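Section 5: Mounting the Board and Fitting the Panel

Read this section through once before you pick up a drill. The sheet packed with the Goken wall board says the job takes 20 minutes and needs one person. I have never seen it done in that time by anyone who also wanted the board level, and I would not hold up the board and mark holes at the same time unless I had a third hand. Plan on a morning and get a helper.

This guide was written for the Braltero workshop and replaces the July handout. The old handout told you to trust the paper template. Don't.

What you need

A pencil, a spirit level, a stud finder, a tape measure, a drill with a bit that matches your wall plugs, a screwdriver, and the screws listed for your wall type. The screws in the bag are meant for solid wood. They are no use in drywall, whatever the bag says about "all surfaces." If your wall is drywall over studs, buy proper wood screws long enough to bite into the stud. If it is brick or block, buy plugs and screws together so they match.

Leave the painter's tape that comes in the kit in its packet. It is sold as a way to "pre-hang" the board, and it won't carry the weight.

5.1 Choosing the spot

1. Stand where you will stand when you use the board. Reach straight out, then up. The panel should sit where your hand lands without stretching.

2. Check for switches, outlets and pipes above and below the spot. Cables usually run straight up or straight down from an outlet, but in an old building I wouldn't count on it.

3. Run the stud finder across the wall in both directions. Mark only the places where both passes agree. A cheap stud finder will beep at almost anything, so if the marks wander, tap the wall and listen before you believe it.

4. Hold the board against the wall with your helper and look at it from across the room. If it looks wrong now, it will look wrong when it is screwed down.

Caution: Do not drill where you have any doubt about wiring. Turn off the power to that wall at the breaker and test the outlet before you start.

5.2 Marking and drilling

1. Draw one level line for the top edge of the board. Use the spirit level for this. Measuring down from the ceiling only works if the ceiling is straight, and most are not.

2. Put the board up to the line and mark through its own holes. The paper template stretches when it is damp and creases when it has been folded, and either is enough to throw off the last hole.

3. Take the board down. Drill the top holes first.

4. Fit the plugs if your wall needs them. They should go in with a few light taps. If a plug spins or drops in loosely, the hole is too big and filler will not save it. Move the board a little along the line and start again.

5. Screw the board up by the top holes only, snug but not tight. Check the level once more, then drill and fix the bottom holes.

6. Tighten everything by hand. A power driver will pull the screw heads into the board before you notice.

Note: The maker claims the board is "self-leveling." It has slotted holes. You still have to level it.

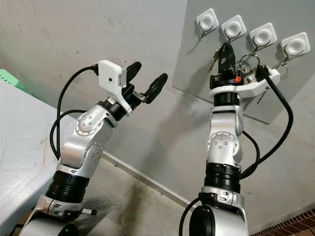
5.3 Fitting the panel

The panel is the part people rush, and it causes most of the trouble later. Leave the protective film on, if yours has one, until the last step.

1. Wipe the board with a dry cloth where the panel is going. Dust behind the panel will stop it from sitting flat.

2. Offer the panel up without fixing it. Look along it from the side. If you can see daylight behind one corner, take it away and find out what is holding it off. A proud screw head is the usual cause.

3. Start every screw by a couple of turns before you tighten any of them. If you drive one all the way home first, the others will not line up.

4. Tighten in a diagonal pattern, a little at a time, until the panel stops moving under your thumb. Then stop. Going further bends the panel or strips the hole.

5. Press on each corner in turn. A click or a rocking feel means it is not seated. Back off the screws and go again.

6. Peel the film.

Caution: The adhesive pads sold by Isik as a "no-screw alternative" are listed under accessory number 563. We tried them at Braltero and had the panel on the floor by the next morning. They may do better on glass or tile, but I haven't seen it and don't recommend them for anything above knee height.

5.4 Checking the work

The packing sheet says to check the board by looking at it. I would ask for a little more than that.

1. Put your palm flat on the panel and push steadily. Nothing should shift, creak or give.

2. Take hold of the lower edge of the board and pull gently toward you. Any movement at the wall means a loose screw or a bad plug.

3. Lay the level along the top again. Boards creep while they are being tightened.

4. Turn the power back on and make sure the outlets on that wall still work.

5. Leave the board alone overnight, then repeat the first two checks before you let anyone lean on it or hang anything from it.

If a screw has worked loose overnight, tightening it is not a repair. Take it out and look at the hole. In drywall you will usually find you missed the stud or only caught the side of it.

5.5 Load and everyday use

The box has "100% secure" printed on it, with no weight given anywhere that I could find. Treat that as a slogan. Keep heavy things on a shelf or the floor, and use the board for what it is good at: light items and things you need at hand height.

Clean the panel with a damp cloth and dry it. The Park spray cleaner is supposed to be safe on painted and coated surfaces. Try it on a small patch near the bottom first and leave it for a day. Do not use a scouring pad.

Check the screws again after the first month of use and after any work on the other side of the same wall. Somebody drilling next door can loosen a plug more than a year of normal handling.

5.6 If something is wrong

Panel will not sit flat: remove it and check the screw heads on the board. If they are all flush, lay the panel on a table you know is level. Replace it if it rocks.

Board is level but looks crooked: the ceiling or the floor is off. You can set the board by eye to match, but the panel will then be out of true, and anything that has to line up with it will be too.

Screws turn without tightening: the hole is stripped. Do not pack it with matchsticks or glue. Move to a fresh hole.

Board rattles when a door closes: look at the bottom fixings first. They are the ones people skip.

Section revised September 2019 by Corinne Schumacher. Corrections go in the margin of the workshop copy, with your initials.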